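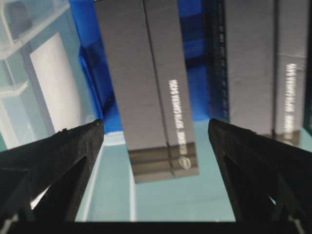

I keep being told you should never throw away the box. Keep the box, it's worth money, you'll need it if you send the thing back. So now I own a shelf's worth of grey cardboard boxes and I'd like to see the evidence.

Mine are depth camera boxes, D435 by the printing up the side. Nice enough boxes. Plain grey, white lettering, square corners. They stand up on their own, which is more than the cereal does.

The advice this time came from a tidying course by a firm called Skonell. Gifty Yakubu did it last January and passed me the handouts. Page one says "store like with like". Thank you. I had managed that bit.

Page two says every box should face the same way so you can read it at a glance. Fine in theory. Put a tall box on its end and the writing runs up it sideways, or upside down if you were in a hurry. I am always in a hurry.

And reading it at a glance only helps if the boxes say different things. When they all say the same thing, all I learn at a glance is that I have several of them.

Theerawat Petchrat swears by a label on the end of each box with the date and what's inside. I asked him when he last read one of his labels. He changed the subject to his label printer.

The handout claims an ordered shelf saves you 3 hours a week. Three hours! I don't spend three hours a week looking for anything. I don't think I spend three hours a week looking at that shelf, full stop.

It also wants dividers. Ankrah do a set, and the order code is 3516 if you enjoy paying for bits of bent card. Boxes pushed up side by side hold each other up -- I'd have thought that was the whole point of a box.

Tassanee Wongsuwan says the resale argument is real, and that she got more for a lens because it had its carton. Maybe. She also has a spare room. If I had a spare room I'd be very relaxed about cartons too.

What I will grant them: same-size boxes stack and line up far better than the mixed rubbish on the shelf below, which is mostly chargers and one shoe bag.

So the grey ones stay, for now. Not buying the dividers. Gifty wants her handouts back and I've put them somewhere -- no label, obviously.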